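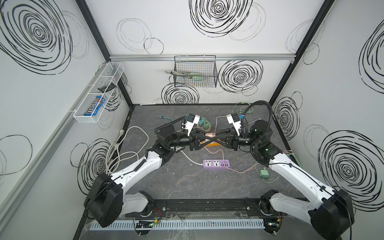
Figura 2. Los dos brazos del puesto de enchufes, con las pinzas en torno a una pieza cilíndrica rosada. En el suelo, la regleta lila y varios cables.

4.3. La jornada de puertas abiertas

Llevábamos meses trabajando a puerta cerrada, y quien haya compartido un laboratorio pequeño sabe lo que eso hace con el criterio de uno: todo te parece normal. Así que cuando Elibariki Mosoti propuso abrir la sala de Evville al público un sábado entero, el 15 de julio de 2023, dije que sí antes de pensar en la cantidad de cosas que podían salir mal (que eran muchas, y de las que luego hablo). Vinieron 36 personas, repartidas en turnos, casi todas del barrio y unas cuantas de la escuela técnica Brudska.

La tarea que enseñamos fue la misma que describimos en la sección 3, el conjunto que en casa llamamos Momumero: regletas, clavijas y cables de colores repartidos por el suelo del recinto, y dos brazos que tienen que cogerlos, pasárselos y conectarlos. Elegimos enchufes porque todo el mundo los ha peleado alguna vez detrás de un sofá, y funcionó de maravilla como puerta de entrada. No hubo que explicar a nadie por qué es difícil meter una clavija torcida.

Lo que más preguntaron fue para qué sirve que las dos pinzas se junten en el centro, como en la figura 2. Yo tenía preparada una respuesta larguísima sobre el reagarre y la orientación de la pieza, y a mitad del primer turno la abandoné. Issa Awad lo resolvía mucho mejor: le daba un bolígrafo a alguien y le pedía que le diera la vuelta con una sola mano, y después con las dos. Adoptamos su versión en todos los turnos siguientes - y desde entonces la uso también en clase.

También nos preguntaron por los garabatos. Las espirales negras de las paredes están hechas a mano y llevan ahí desde enero, cuando quisimos que el fondo blanco tuviera algo de textura para las pruebas de visión. Una niña de 7 años opinó que la grande de la izquierda era la mejor y que las otras estaban hechas con prisa, y me temo que acertó de pleno.

En cuanto a la demostración en sí, lanzamos 18 intentos completos a lo largo del día, sin descartar ninguno. No los incluyo en los resultados de la sección 5, ya que las condiciones no eran comparables: cambiábamos la colocación de los cables a petición de los visitantes, y hubo quien disfrutó bastante poniéndolo difícil. Tuvimos además dos paradas, ambas por un cable enganchado. Curiosamente fueron los momentos con más público pegado al recinto, y los que generaron mejores preguntas sobre seguridad y sobre quién decide cuándo se detiene la máquina.

De aquellas conversaciones salió un cambio concreto en el protocolo. Un electricista jubilado, el señor Kadrić, nos hizo ver que siempre dejábamos los cables con una curva muy parecida, cosa que en una instalación de verdad no ocurre casi nunca. Tenía razón, y a partir de la semana siguiente empezamos a variar el recorrido de los cables antes de cada serie, tal como se detalla en el apartado 4.4.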